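The man who waits for the wood to dry

When I arrive at the workshop in Lavard, Joaquim Veloso is already at his second coffee. It is seven in the morning and the big door is open, because he likes to hear the street. He has made tables and kitchen counters for most of his life, and he agreed to speak with me under one condition, that I would not call him an artist.

"An artist can be late," he says. "I have to deliver."

He started with his uncle, who repaired doors and window frames. For two years he was only allowed to sand and to sweep. He did not like it then, and he does not pretend to like it now. But he says that he learned to know the wood with his hand, and this stayed with him. Later he worked for Diekmann, a furniture maker with a long hall and a strict clock, where he glued boards from morning to evening.

"We glued too early," he remembers. "The wood came in on the truck and the same week it was a table. In winter the people turned on the heating and the table opened. Then they called us, and they were right to call."

When he left, he took a loan and bought 376 boards of beech and maple from a closed sawmill in Kustov. They stood in his shed for a long time before he touched them. His wife asked him more than once if he had opened a workshop or a museum for boards. 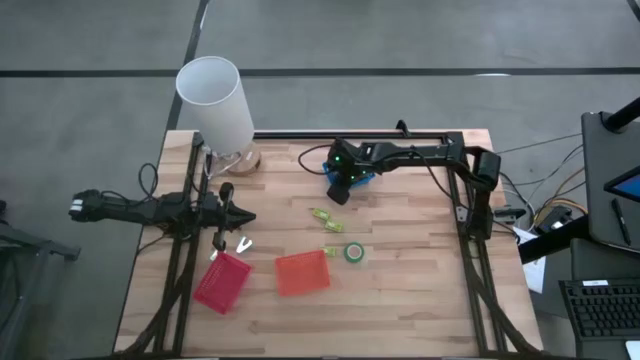

Veloso's wife, Marta, remembers that first year a little differently, and says the waiting was easy for him and hard for the person who paid the bills. She kept the books at the kitchen table and she told him to take repair work until the first big order came. He took it, she adds, but he complained about every chair.

He laughs when I repeat this to him. "She is correct. I complained also about the good chairs."

The first big order was for a bakery called Clurnus, which needed a long counter for the dough. He asked for 3000 and they offered 2000. They shook hands at the lower price, plus bread -- the bread was Marta's idea. The counter is still there, and every May he goes to oil it. He does not charge for the oil.

I ask him what people do wrong with a wooden top at home. He thinks for a while and then speaks quite fast.

"They oil it one time, when it is new, and then they forget. Or they leave a wet cloth on it in the night. Water on one side only, this is bad, the wood bends. If you oil the top, oil also the bottom."

At the moment he has no apprentice. A young man stayed until last spring and then moved away for a better salary, and Veloso speaks of him without anger. He would like to teach again, but he wants somebody who can stand to sweep for some months. "Not two years," he says. "I am not my uncle."

Before I leave he shows me a small plank which he keeps above the sink. It is from the boards of Kustov, and he has never decided what to make of it.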